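Steaming station walk-round, Vandine kitchen, Monday, before the lunch batch

Filled in by me, with my usual rambling in the comments. If you only want the ticks, read the first word after each line and skip the rest, I won't be offended!

1. Hob surface clean and dry before lighting
OK. Somebody had given it a proper scrub over the weekend and I could have hugged them.

2. Gas tap turns smoothly and shuts off fully
OK. Tried it twice. The one at Trullano still sticks, but that's on a different sheet and Othmane Ramadan has the part on order.

3. Pot sits flat, no wobble
OK. I pushed it from both sides (gently, it was empty at that point) and it stayed put.

4. Handles tight
Needs doing. One handle has a tiny bit of play in it - not enough to take the pot out of use, but I want the screw nipped up before Stan does the evening shift. I've left the screwdriver on the shelf with a bit of tape round it so it doesn't wander off.

5. Water level checked, and topped up between batches
OK, with a moan. The level was fine when I looked, but the top-up times hadn't been written on the card since the first batch. Please write them down, even if it's only a scribble. A pot that boils dry is a ruined pot and a horrible smell, and we've had one of those already.

6. Steamer tray seated level, holes clear
OK. This is the one I fuss over most, because dough does love to get into those little holes and then you get a patch with hardly any steam coming through. Hold it up to the window after washing and you'll see straight away if any are blocked. A soft brush does it, no skewers please, they scratch.

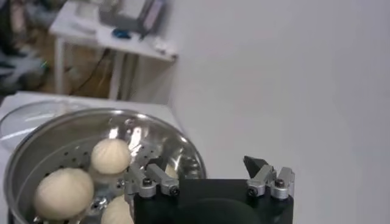 The other half of that is not overfilling. Buns swell, and if they're jammed together they tear when you lift them out, and then people start poking about in a hot pot trying to rescue them. Leave a finger's width between them going in and it's all much calmer.

7. Lid lifted away from you, cloth or glove on
Mostly. Bano does it beautifully. I caught myself doing it wrong while holding the clipboard, so that's me told off.

8. Tongs and dry cloths within reach
OK. Cloths were damp on my first look, swapped for dry ones. Wet cloth plus hot metal equals steam burn, I know you know, I'm saying it anyway.

9. Timer working and loud enough
OK. Set it for 20 seconds and heard it from the store room with the door shut.

10. Floor dry in front of the hob
Needs watching. There was a drip by the sink end, wiped up. If it's back tomorrow we'll look at the pipe.

11. Burns kit stocked, cold tap clear
OK. Tap clear, kit full apart from the small dressings, which I'm adding to the order this afternoon.

To do: handle screw (Stan), top-up card (everyone), small dressings (me). I'll have another look at the floor when I open up.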